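Carton two-arm bench kit, reviewed for buyers
Oct 11, 2022

Draliddale sells the Carton as a complete bench: two arms, table, rails, done. I've had to defend equipment budgets before, so I read "complete" with my hand on my wallet. The base price looks fair. The extras page is where it gets you. Spare finger pads are $515 a set, and the sales sheet never mentions them.

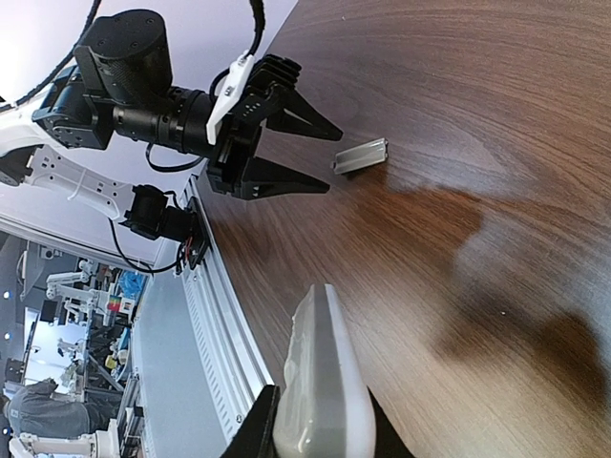
Pads are also what I'd budget for first, before any software plan. Bondia, the reseller, quoted me 7 weeks on replacements in June. That's a long time to own a very expensive table.

The arms themselves are decent. Cable routing is so-so — clips and ties on the links, long loops at the wrists — and I'd put money aside for spare cables too. 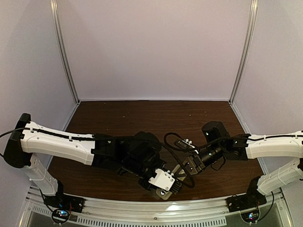 Could you buy one arm now and add the second next year?
Draliddale will sell it that way, but the later arm ships at full list price and the bundle discount is gone.

Two stars out of five until the pads are on the price sheet.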